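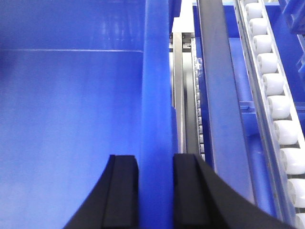 Gripper open over the wall of a blue plastic bin

From: Desmond Mercado
To: Padstead Money Circle list
Date: 30 May 2024
Subject: Re: Rolling over the old 401(k) - am I overthinking this?

Benedetta Sanna wrote:
> I left Kincaid in April and still have my 401(k) sitting there.
> The new job has a plan too. My brother-in-law says put it in an
> IRA, my new HR person says bring it over, and the letter from the
> old plan says I can leave it alone. Is there a wrong answer? Also
> they offered to mail me a check and that made me nervous.

Benedetta, I love this question, and you were right to be nervous about the check! Ask for a direct rollover. The money goes straight from the old plan to the new one, and nothing gets held back for taxes. If they make the check out to you personally, they generally have to withhold 20 percent, and then you have 60 days to put the full amount somewhere, including the part you never received. I did it that way when I was younger and spent a very unhappy month finding the missing piece out of savings.

Sometimes the old plan will only mail paper. That's fine as long as it's payable to the new custodian "for the benefit of" you. Mine came that way, I forwarded it, and the whole thing took 15 days. 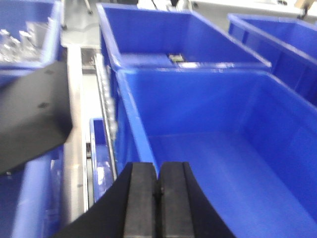
As for where it should go, I'd start with fees. Get the fee disclosure from both plans (they have to give it to you) and look at the expense ratio on the funds you'd really use. When I compared mine, the old plan was costing me $226 a year more for nearly the same index fund, plus a recordkeeping charge I had never noticed. I was so pleased to find that line that I read it out loud to my wife.

An IRA gives you more choices, but ask yourself if you want them. If you ever plan on doing a backdoor Roth, a pretax balance in an IRA makes the math messy, so the new employer's plan may be the better home. And if you're anywhere near 55, ask about the rules on taking money out after you leave a job - they're different for a 401(k) than for an IRA.

One more thing, check your vesting before you move anything. The match at my last place took four years to vest in full.

Happy to look over the forms with you if you bring them to the next meetup. I really do enjoy this stuff!

Desmond

Comments

tallyho_k: The backdoor Roth part saved me a headache. Thanks Desmond.

R.P.: Does this work the same with a 403(b)?

marnie: @R.P. mostly yes, but ask about surrender charges if yours is an annuity.

Recent threads
Vevico pension letter, what does it mean?
HSA receipts - how long do you keep them?
I bonds, hold or cash out
Vamen stock plan questions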